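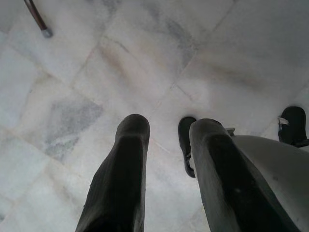
Fig. 1. Wrist view, open gripper over a tiled floor, with a pair of black shoes and the metal tip of a stick nearby.

Handout 6: Sharing a floor with a mobile arm

Keep Fig. 1 next to you while you read, we'll come back to it a lot. This handout goes with the session on working rules, and it covers what I got through plus the bit on logs that I rushed at the end (sorry, the room was booked after us!).

Last time Emanuel Buzatu took you through joint limits and emergency stops. Those rules mostly live in the controller. The ones in this handout live in your head and on the sheet by the door, so they're easier to forget, and I'm going to be a bit of a pest about them.

1. Before you power anything

Walk the floor first. Yes, the whole thing, on foot, looking down. I want cables, bags, dropped screws and pens dealt with before the arm has power. Pale polished stone is a nasty surface for this: light gray veins and stains can look like a scrap of tape or a thin cable, and then the real scrap of tape looks like a vein. Look at the mottled patch on the left of Fig. 1 and ask yourself how a simple floor detector would handle it. Then ask how you would, after lunch.

Write down what you moved and who moved it. One line is plenty.

2. Feet

My least favorite topic, and the one I get the most questions on. Most of us plan around hands and heads, and we forget that a gripper working near the ground shares its space with toes.

The rule in our lab is closed, hard-toed shoes inside the marked area, for everybody, visitors too. Sandals and slip-ons stay outside the line. If you're running a trial in somebody's home or in a lobby you can't hand out safety shoes at the door, so the rule changes: low speed near the floor, and the arm holds still whenever a foot is inside the stop distance. For our exercises that distance is 300 millimeters, measured from the nearest point of the gripper, fingers open. Please measure from the fingertips and the housing both. People love to measure from the wrist center and then wonder where all their margin went.

Now notice how little of the first shoe you get in Fig. 1. There's a toe, a thin strip of the side, and the rest is behind the finger. A person detector trained on whole people may give you nothing at all there. So the rule I want in your notes is this one: a camera on the wrist never counts as your only way of knowing where people are. Add a second view from outside the arm, or a scanner, or a human watcher with a hand on the stop button.

3. Sticks, canes, broom handles

Look at the top left of the figure. A slender brown shaft, a silvery tip, on the floor or just above it. It could be the end of a walking cane or of a broom, and from this one view I wouldn't bet on either. For the rules it doesn't matter. Treat any shaft you can't identify as something a person is leaning on. Don't push it, don't grasp it, don't plan a path that brushes past it. Emilian Sima asked in class if that's too strict for a cleaning robot, and I get the point, but a cleaning robot can ask somebody or wait, and I'd much prefer a robot that waits.

4. Blind spots made by your own hardware

The two fingers and the pale housing hide a good chunk of floor. For each gripper opening you plan to use, make a mask of what the camera can't see, and mark that area as unknown in your map. Unknown means occupied when you plan. (Somebody always sets it to free so the planner runs faster. Please don't be that somebody.)

The masks have to be redone after any change of fingers or camera mount, even a small one.

5. Logs

Each run gets a name, an operator and a watcher, so 2 people minimum, and they can't swap jobs in the middle of a run. Write down every stop, including the ones you think were silly. The silly ones are what I read first.

If bystanders could show up in the pictures, even just their shoes, ask before you record and note that you asked.

For next time

Read the Kalelix case notes up to page 122 and bring a one-page set of floor rules for a place you know well. Draw the stop distance on your plan. Drafts are due on 26th October, on paper please, I like to scribble on them.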